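Want to test our battery app? I'm looking for people with old, grumpy phones

Posted by Margit Holmgren, 01/10/2022

Hi! I'm Margit, and I run testing for Tolten, a small battery and storage app for Android. I've been at this for a few years now, and I've reached the point where I need help from people who aren't me, because my own phones are far too well behaved. They get wiped every other week, they have hardly any photos on them, and they never have to put up with a family group chat.

Your phone is probably a lot more interesting. Maybe it drops from 40 percent to nothing while you're waiting for the bus, or it tells you the storage is full the moment your kid does something cute. If so, please keep reading!

We're getting a new version ready that we call Brikadia (the name won an office vote, I voted for something else). It changes how Tolten decides which apps get to keep running in the background and which ones get put to sleep. On our test phones it works nicely. On real phones with 246 apps installed and a cracked corner, I have no idea yet, and I'd like to find out before it goes in the store.

What you'd be doing

You install the test version and then use your phone the way you always do. Please don't be extra careful with it. Charge it when you normally charge it, leave your 30 browser tabs open, play your games. Once a day the app asks you a couple of quick questions, like whether anything froze or whether a notification came in late. Late notifications are my big worry, so if your alarm doesn't go off or a message shows up an hour after it was sent, I want to hear about it right away.

The test runs for 13 days. At the end there's a video call with me – half an hour, camera off if you like – where you tell me what bugged you. I take notes by hand and I talk too much, so feel free to interrupt.

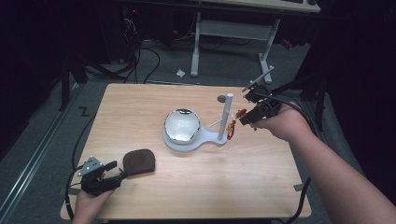 Who I'm looking for

You're 18 or older and you live in the US or Canada. Your phone runs Android 9 or newer and it's the one you use every day, since a spare from the drawer won't show me much. Phones that are three years old or more are especially welcome, and so are the cheap ones with 32 GB of storage. You don't need to know anything about tech. If you've never opened the settings menu except to change the ringtone, you're a great fit.

I can't take iPhones this time, sorry. We may do something for them in July, but I'm not promising.

What you get

A $75 gift card once we've had our call, plus two years of the paid version of Tolten. If you have to drop out halfway because the app is driving you nuts, tell me why and you'll still get $30.

About your data

The app sends us battery level, free storage, the names of apps that are running, and crash reports. It does not read your messages, photos or contacts. Everything is deleted when the test is over, and you can ask me to delete yours sooner. My colleague Chaudhry looks after that side of things and will happily answer long emails about it.

How to sign up

Fill in the sign-up form on the Hulum page of our site (Hulum is our tester group, you'll see it in the top menu). It asks for your phone model, its age and how much free space you have left. We have nearly 700 people on the list from earlier tests, but most of them have upgraded their phones since then, so new folks have a very good chance.

I'll write back to everyone, including the people I can't fit in this round. If you don't see anything from me after a week, check your spam folder and then send me a nudge through the same page.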